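Dishwasher, day whatever of February

OK quick one tonight because I have laundry in and the kitchen is in pieces and if I don't write down what I did I will forget and do it all over again in a year.

Dishwasher smells. Smelled. Jury's out. It came with the house, it's a Drelline, older than my car, stainless tub inside which was the one thing the seller was proud of. She mentioned it twice. The roof she mentioned zero times.

So the smell. Wet dog and old eggs. Started before Christmas, came and went, and I did the thing where you run it empty with a cup of vinegar and feel like you've handled it. Two weeks later, back. Did the vinegar again. Back again. Then the glasses started coming out with grit in the bottom, little brown flecks, and that's when I finally got down on the floor with a flashlight.

The filter. Oh boy. I knew there was a filter. I had cleaned the filter, I thought, but what I'd been rinsing all this time was the top cup part, and there's a second flat mesh piece underneath that lifts straight out once the cup is gone. I'd never lifted it. I don't think anyone had. Half an olive pit, a twist tie, a label off a jam jar turned into paste, and a kind of gray felt I'm not going to describe. Gloves. Wear gloves. I threw the gloves out after and the sponge too.

Soaked the mesh in the sink in hot water and dish soap, went at it with an old toothbrush. Twenty minutes. You can see through it now, which you could not before.

Then the spray arms. Bottom one just pulls up, top one has a nut you turn by hand and mine was stuck so I wrapped a rubber glove round it and swore at it. Poked every hole with a toothpick. Broke three toothpicks. There was a popcorn hull in one and a seed in another, and the far end of the top arm was packed with white scale so that got its own vinegar bath in a baking dish. If your top rack never gets clean, look at the top arm before you blame the soap. I blamed the soap for months. I switched soaps twice!

By then I was in it up to the elbows so I did the metal as well. All those pressed-in ridges and grooves hold on to stuff, and a wet rag just slides over it. What worked was a microfiber with a bit of baking soda paste, going along the ridges, same direction every time, then a rinse, then a dry cloth. Corners with the toothbrush.
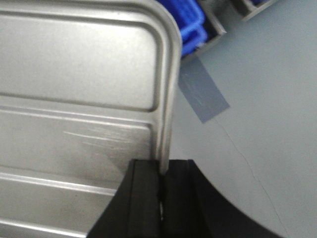
Scratches, though. I went a bit too hard in the beginning with the green side of the sponge, before I had the sense to get the microfiber out. Don't do that. Fine little whitish lines and they don't buff out, or not with anything I own. I tried olive oil (read it somewhere, no), I tried a steel polish from under the sink called Ener which smells like a hair salon and did nothing I could see. Rinsed that off about as fast as I put it on, then rinsed again, I don't want it on my forks. So they stay. It's the inside of a dishwasher, I'll live.

The rim was worse than the flat parts. Grease gets up under the curve where the door seal meets it and it goes brown and tacky, and you only find it with your fingertip. Cotton swabs for that. A lot of cotton swabs. I did the left side properly and the right side less properly and I'll get to the rest this weekend, maybe.

Door seal next. Wiped it down with warm soapy water, pulled it back a little to get behind, did not take it off. My neighbor took his off once and it never went back in right and he had a towel on the floor until he sold the place. The bottom edge of the door is the other spot, the strip that sits below the seal where the water never reaches when it runs. Mine had a crust. Scraped it with an old Teixeira loyalty card (the bakery, closed now, card was eight stamps in and I never got the free loaf, still a little sore).

Put it all back. Had one part left over. Panicked, took it all out again, and it was the clip off the silverware basket, so nothing to do with anything. Forty minutes of my life.

Also, while I had the racks out on the counter, the lower one has rust on 8 of the tines. That's where the rust spots on the white bowls were coming from, mystery solved. I ordered one of those little bottles of rack paint and a bag of vinyl caps from Lekness, 50 caps in a bag which is way more than I need so if anyone local wants some, holler. You snip the rusty tip, paint, let it dry overnight, cap goes on. Supposedly. Will report back.

What I looked up instead of going to bed: a new one, nothing fancy, delivered and hooked up, and the old one hauled off, came to more than I want to spend before summer. And there was a "luxury" one for 2,000 with a light inside. A light! For who. So the old guy stays as long as he holds water.

Ran it on hot with nothing in it after I got everything back together. Then a real load, the gross one, with the lasagna dish. Glasses are clear, no grit. The lasagna dish had one corner still stuck on but thats on me, I didn't scrape. Smell is down to maybe a faint something when you first open the door, and I can't tell if it's the machine or the memory of that filter.

New rule for the fridge calendar: filter out first of the month, BOTH pieces. Arms every few months. Door edge whenever I notice it. I've also started leaving the door cracked open overnight so it drys out, though the cat thinks this is an invitation, so that might not last.

Questions for anybody who knows these older ones — is the drain hose supposed to loop up high under the sink before it goes down? Mine lies flat on the cabinet floor behind the trash bags and I have a feeling that's part of the smell. Looks like a zip tie and five minutes, if I can find where the zip ties went. Tell me if I'm wrong before I crawl in there.

Dryer's buzzing. Bye.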